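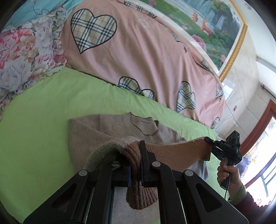 Postano hand-held gripper pair, with the Halvorsen folding set

Postano is a pair of hand-held grippers for recording two-handed work on cloth. You hold one in each hand, you fold the laundry, and a policy learns from what the jaws did. The pair was put together for one study of ours, on sleeves, and enough people asked for the hardware that it now has a page and a price.

Why sleeves

A towel has four corners and very little ambition. A sweater has two tubes attached to a larger tube, and in our first trials the policy treated the sleeves as a rumor. Our baseline learned from short clips in which one gripper did the work and the other waited politely. It folded towels well and knitwear like a person leaving in a hurry.

The change we made is small. During recording, the operator keeps one gripper clamped on the body of the garment or its cuff while the other draws the sleeve out flat by its end. We call this hold-and-draw. Each demonstration is then labeled at the moment both jaws are closed on cloth, and the policy is trained to reach that moment first and worry about folding afterward.

What we found

The Halvorsen set has 1725 demonstrations, recorded in bedrooms on beds that people sleep in, with the bedding left as it was. Sheets are bright, comforters are patterned, and a beige sweater may be lying under a tan one. We tried a clean gray table early on. The resulting policy was excellent on clean gray tables.

With hold-and-draw labels, the policy needed 200 demonstrations of a new garment type to match what the baseline did with the full set. It is still poor at fluffy knits, where the jaws tend to close on fuzz and report a success. Ribbed cuffs are its favorite thing in the world.

Sointu Honkanen, who ran the recordings, adds one caution for anyone repeating this: fold at your normal speed. Operators who slow down for the robot's benefit teach it to dither – and it is a quick study.

In the box

2 hand-held grippers with vertical handles, left and right
2 cables
Spare jaw pads
Printed recording guide, 14 pages, of which the one on cable routing is the one you will need
Download code for the Halvorsen set and the labeling script

Good to know

Jaw opening is logged on both grippers against a shared clock. If one gripper drops out, the take is marked and skipped by the script, so you can carry on and swear later.

The jaws are meant for cloth. Zippers are tolerated. Belt buckles are a matter between you and the spare pads.

Robot mounting plates are sold separately under the name Gasilgate, a name chosen in May by people who had been folding cardigans since morning.

Ordering

Pairs ship from Fleltamitz once they have been calibrated together. Single grippers are available as replacements only, and will need recalibrating with the one you kept. The guide covers this on its last page.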